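Workshop notebook, June
Finishing bench, big cream shell, second week
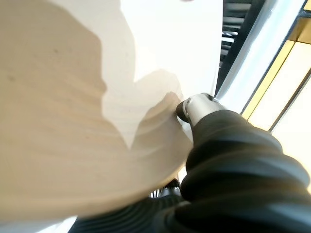 I had meant to write this up last night, but the kettle went on and then Tove Kjærgaard came in with her questions about the Praltitmont job, and by the time we had talked all that through it was late and I went home. So this is a morning entry, written with a mug at my elbow and the roller door half up, and I shall try to put things down in the order I remember them.

The surface first. I am calling the colour cream for want of anything better. Tove says beige, Ataahua Whitelaw says it is the colour of the inside of a teacup that wants a proper wash, and we have all three names on various bits of masking tape, so whoever reads this later should know they are the same piece. In the strong light it goes nearly ivory and in the shade it warms up a good deal, and I have been caught out by that more than once, thinking I had found a patch that needed another coat when it was only the shadow lying across it. The shadow has a very wandering edge at that time of day, all lobes and scallops like a cloud in a child's drawing, and if you are tired you can quite easily start sanding to it. Please don't! I did, on the first shell, and had to bring the whole shoulder back.

Finish is matte with a little softness to it, smooth under the palm. There are still faint streaks running along, and bands, very soft ones, which I rather like. They give it a bit of a grain. The customer has not said yes or no to the grain and I have left a message asking. My own feeling is that if we chase the streaks out entirely we shall end up with something that looks like the side of a fridge, and the drawing they sent us was a much gentler thing than that.

Then the specks. Small and dark, just a few, up towards the top on the left as you stand at the bench with your back to the sink. I have not made up my mind whether they are in the coat or on it. I tried a damp cloth on one of them and then the telephone rang, and I can't now swear to which one I had been at, so that is no use as evidence. Next time I shall put a pencil arrow beside it before I start. If they are in the coat then I suspect the tub of Zekus that was left with its lid only resting on, and that was me, so there will be no inquest.

Sanding notes, for what they are worth. Began with the 60 on the underside rim, where there was a ridge to take down and where no one will ever look. I would not take the 60 anywhere near the face. For the face it was finer paper all the way and then the 1000, used with a drop of water and hardly any weight in the hand. Ataahua has a lovely way of doing this, she lets the block more or less sit there and walks along with it, and her end of the shell is noticeably calmer than mine. I asked her to show me again and I think I was gripping too hard, same as ever. My wrist agrees.

Coats so far: 4, counting the thin one at the start that soaked away. The tin is Motavar, batch 433, and I have written the number on the lid as well because the label is starting to lift. Tove wanted to go to a different batch for the last coat so as to use up the part tin under the bench. I would much sooner stay with the one we have. The two looked the same on the stirring stick and then didn't look the same at all on a scrap by the window, and a curved piece is unkind about that sort of thing, it shows you every change as the light comes round it.

About the light. It is marvellous by the door in the morning and also far too much. Beyond the top of the curve everything goes practically white and you lose the edge altogether, you get a thin bright line down the side and then nothing you could judge anything by. I have found it better to look low, from the shaded side, and let the curve come towards you. Tove hung an old sheet over half the opening for a while, and it helped until the wind got up. A proper blind would be a kindness. I did look at the Aguirre catalogue over lunch and they have a roller one that might do, though I should want to measure the opening first and the long tape has gone walkabout again. If you have it, it lives on the hook by the first aid box.

Still to do:

Arrow and cloth on the specks, one at a time, and write down what comes off.
Ring again about the grain. Ask for the woman who did the drawing if she is in.
Underside rim, another ten minutes by hand, it still catches a sleeve.
Lids. All the lids, every night, me especially.
A scrap with the full run of coats on it, to keep with this book, so that we have something to hold up against the next shell.

Ataahua thinks we could call the face done as it stands. I looked at it again just now, before sitting down, and I am very nearly with her, apart from one place low on the curve that I keep going back to with my thumb. I will leave it until after dinner and look again when the sun is off the bench. Tove has the Praltitmont drawings on the other table, so mind your tea if you are going through that way.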